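The folding table: shirts, stripes and a wooden top

Gallery – 4 pictures

This small gallery is part of our pages on ordinary housework. Earlier we showed the ironing corner and the linen shelf, and several readers from the Nedinholm laundry circle wrote to ask for the folding table also. So now it is the turn of the folding table. I have tried to keep the texts short, but I like this subject very much and it was not always possible.

The clothes are from an everyday wash, nothing special was bought or borrowed. I grew up in a home where folding was done on the bed, and I did it like this myself for 12 years. A bed is too low and too soft. When I moved to a table my back was grateful, and the shirts got a better shape as well. The table came from the second-hand hall in Biltedard and it cost me 220 dollars with the delivery. It has a reddish-brown colour that I was not sure about at first, and now I would not change it.

1. The dark cloth and the table
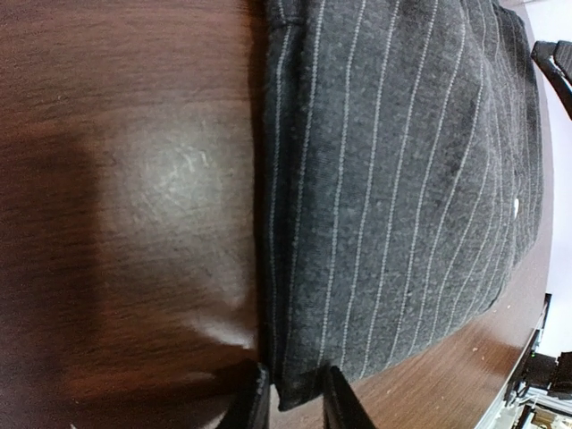
With striped cloth I always begin by looking for one stripe to follow. If you put your finger on a stripe at the top and let it travel down to the hem, you notice immediately where the fabric has turned. Plain cloth does not give you this help. Pinstripe is therefore a good teacher for a person who wants to learn folding, although it looks difficult.

For dark colours I also keep a soft brush near the table. Woolly fabrics catch every bit of lint, and it is easier to brush them when they lie flat than when they are on the body and you are already late for the bus. I brush in one direction only, from the collar or waist downwards. The brush is a Leemans with a short handle. A longer handle would be better for coats, but for shirts this one is enough.

2. The pile

A pile wants a corner. This I learned after many piles that slid to the floor. If the table stands close to the wall, the shirts have something behind them and can wait there until somebody carries them to the cupboard. I place the collar up and in the middle, so that I can recognize each shirt from the top without lifting the others.

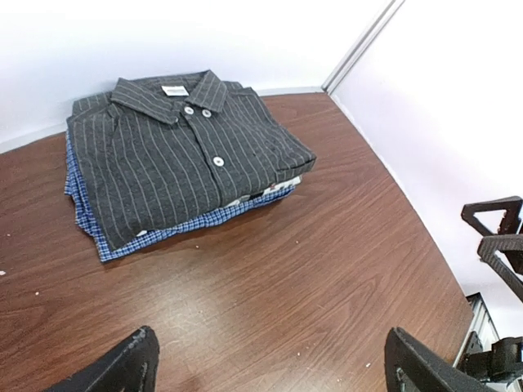 Grey pinstripe on top with the collar in the middle, blue and white check underneath.

For buttons I have a simple habit. I fasten the top ones before I fold and leave most of the others open. The collar then keeps its shape, and the front does not pull into a wave when the sleeves go behind. My aunt fastened every button from neck to hem, and her shirts were very beautiful, but she had more patience than me and fewer shirts.

The sleeves are the part where people disagree most. Some fold them straight down the back, some cross them. I bring each sleeve over the back and then down, with one soft bend near the shoulder. It takes perhaps a few seconds longer, and the pile becomes more even because the thickness is not all on one side.

3. The wood

A dark table is not so forgiving as a light one. Every crumb shows on it, and also every reflection from the window. I wipe the top before the clean clothes come out of the basket and once more when I have finished. In February, when the light comes in low in the afternoon, I can see marks that I did not notice for the whole autumn. 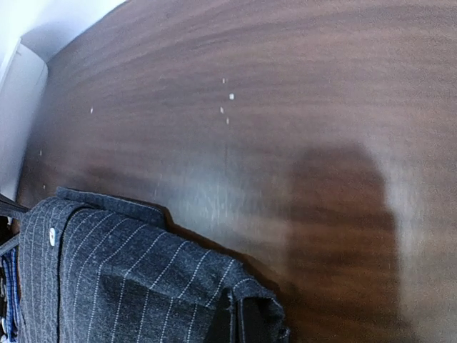

Can I fold clean clothes directly on a polished wooden table, or do I need a cloth under them?
A cloth is not necessary if the surface is dry and free from crumbs. Wipe it with a slightly damp cloth, dry it properly, and wait a few minutes before you put anything on it. If the table was polished the same day, it is better to fold somewhere else until the next morning, as fresh polish can leave a mark on light cotton.

I use the Gultari beeswax twice in a year and nothing between. A tin lasts for a long time. The smell is rather strong on the first evening, so I open the window and close the door to the hallway.

4. Starting again

Not every fold is a good one. Sometimes I am nearly finished and I see that one side is wider, or a panel has turned under itself and the stripes go across each other. Pulling at the corners does not help then. It is quicker to shake the whole thing out and begin from the shoulders.
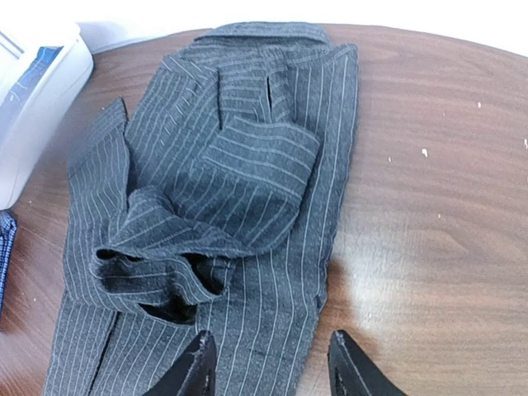
Thicker fabric needs a different hand from thin cotton. It does not want to lie down, it rolls back and makes a bulge exactly where you wished to have a flat edge. I press it with the palm from the middle outwards, slowly, and I make fewer folds. Two large folds in wool are usually better than four small ones, and the creases are not so sharp in the morning. A round table is also a little unusual for this work, because there is no straight edge to measure against. You have to trust the hem, or the stripe if there is one.

The next gallery will be about socks and other small things, which in our home are folded after dinner, around 20 pairs in one evening.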